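Swapping fingers on the two-arm rig: Weldu vs Skurine 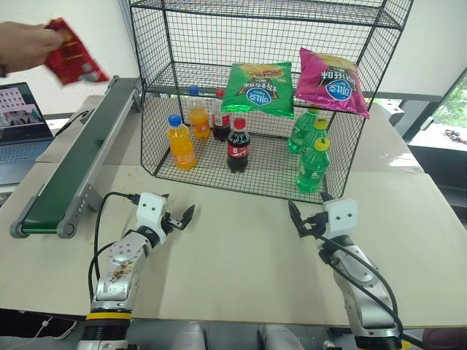 I've been meaning to write up the gripper comparison since April, and now that the Skurine pads have had a proper workout I've run out of excuses. Quick recap for anyone new: I've been trying two sets of fingers on the same pair of arms, the Weldu ones (stiff, fairly narrow, cheap as chips) and the Skurine ones (softer face, a bit more give, $335 for the pair, ouch). The job is little-shop stuff, picking drinks and snacks off a rack and putting them on a short conveyor. I stuck with soft drink bottles on the bottom tray and chip bags hung off the shelf above, so each arm has to deal with a nice firm cylinder and then a horrible floppy pillow full of air. The green bottles with the yellow caps are bunched up together on the right, and that cluster is where I learned the most, as there's bugger all room to get a finger down between them.

Bottles first. The Weldu fingers are great at these! They slide into a gap without nudging the neighbour, and once they're closed they stay closed. The Skurine pads are fatter, so I had to bring the approach in at more of an angle, and it took me 6 goes at the waypoints before I was happy. Once they're on, though, they hold a bottle at a much lower force, and I stopped getting that awful crackle of plastic.

Chip bags were the other way round. With the stiff fingers I had to grab the top seam dead on or the bag would swivel and hang there like a wet sock. The soft ones forgive you a couple of millimetres either side, and with a bag that's already a bit scrunched they're miles ahead.

All up I logged 2,076 picks, 1,155 of them on the Skurine set (I got carried away). I haven't split the results by item yet, the spreadsheet is a mess and half my column names make no sense even to me.

Couple of other bits. Sort out your cable slack before you change fingers, as a loop that's fine with the wrist straight can tug when it rolls over. And re-zero the opening width every time! I forgot once and spent an evening at Kinham blaming the camera calibration.

For now I'm leaning towards one of each, Weldu on one side for bottles and Skurine on the other for bags. The folks over at Kanbridge reckon mixed fingers are a pain to maintain and they're probably right, but I'm giving it a crack anyway. Next up is the wrist camera mount, which has a wobble I don't like the look of.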